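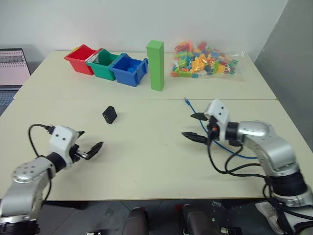

Pre-session checklist, two-arm teaching table
Waltville room, July round. Comments by Renato Padilla

Run through this before anybody takes the controls. Mark each line OK, FIX or N/A and write in the comment space, because the comments are the best part of this sheet and I read every one of them!

1. Table
Both tabletops pushed tight together, no step at the seam. OK.
Comment: I ran a fingertip along the whole seam. A cube that catches on a lip teaches the arm a funny little hop, and then you see that hop in every replay.

2. Arms at start pose
Both grippers open and over the table, nobody's hands inside the reach. OK.
Comment: Right arm sat a touch low at power-up. Re-homed it and it came up fine.

3. Gripper fingers
Tight on the housing, no cracks, pads wiped. FIX.
Comment: White specks of dust on one finger. Wipe before the first demo, dry cloth only. Please look into the slots near the finger ends too — crumbs love it in there.

4. Cables
Enough slack for full wrist rotation, nothing snagged, nothing loose across the work area. FIX.
Comment: Thin blue cable is lying across the table by the right gripper. Route it off the back and tape it down. The black loops under the right wrist are fine as long as you don't roll the wrist past the soft stop.

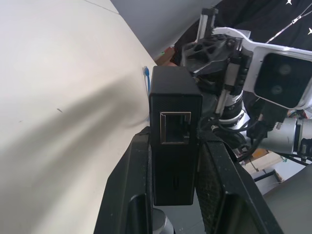 Item 5: port on the gripper housing, with the camera bracket on the other arm behind it.

5. Ports and camera mounts
Ports clean, brackets snug, lenses free of prints. OK.
Comment: Love the new lattice bracket, so much stiffer than the old Tisov one! Give it a gentle wiggle anyway.

6. Bins and blocks
Red, green and blue bins in their row, spare blocks kept in the bag at the back. OK.
Comment: Tan's group wants the green block left standing beside the blue bin, so don't tidy it away.

7. Remote control
Deadman released: arms hold still. Deadman pressed: arms follow smoothly. Stop button tested from both chairs. OK.
Comment: Tested 2 times per chair. Lag felt great today, and slow handovers between grippers were a joy.

8. Recording
Disk space for 300 demos, laptop plugged in, session name typed the Rirnton way (task, operator, round). OK.
Comment: Throw out a demo if you bump a bin. Keep the ones where you miss the cube and go back for it — those are gold for teaching recovery.

Open items: 3 and 4. Initial here when done: ____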